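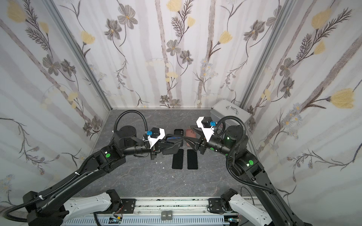

3.2 语料构成与连载中断的界定

本节所用语料取自Sernatgate漫画书目库,收录范围为以单期形式发行的超级英雄类连载。初次检索得到3316条单期记录,剔除重印本、变体封面及合订本后保留2791条。其中另有100条缺少编剧或画师署名,无法判断主创是否更替,故进入回归分析的样本为2691条,分属49个系列。

本文将“重启”限定为期号归一且刊名主体不变的情形。仅更换副标题而期号延续者,记为“改题”;主角身份由另一人物承继、期号亦延续者,记为“易主”。三类情形在既有研究中常被合并处理,由此得出的读者流失率难以相互比较。Rurnari系列兼有易主与重启,两次变动相隔不足一年,编码时以期号归一的一期为断点,前一次变动另设虚拟变量控制。

销售数据由Atance发行公司提供,统计口径为零售店订货量,不含数字版与退货。订货量反映的是店主对需求的预判,与读者实际购买之间存在时滞,首期尤甚。为减轻这一偏差,基准模型以第三期至第六期的平均订货量为因变量,首期数据仅用于稳健性检验。

图1 白灰条纹底花卉壁纸围合三面,地面为灰色大理石纹,两条黑色机械臂伸向中央。

编码由两名受训人员分别完成,分歧条目交由第三人裁定。托莱多(Toledo)分库的西班牙语译本因刊期与原版不一致,未纳入本节分析,相关结果见附录二。

3.3 变量设置

核心解释变量为主创更替程度,取值零至二:编剧与画师均留任为零,更换其一为一,全部更换为二。控制变量包括定价、页数、同月同社新刊数量以及是否与跨刊事件相连。系列固定效应用于吸收角色知名度等不随时间变化的因素,标准误在系列层面聚类。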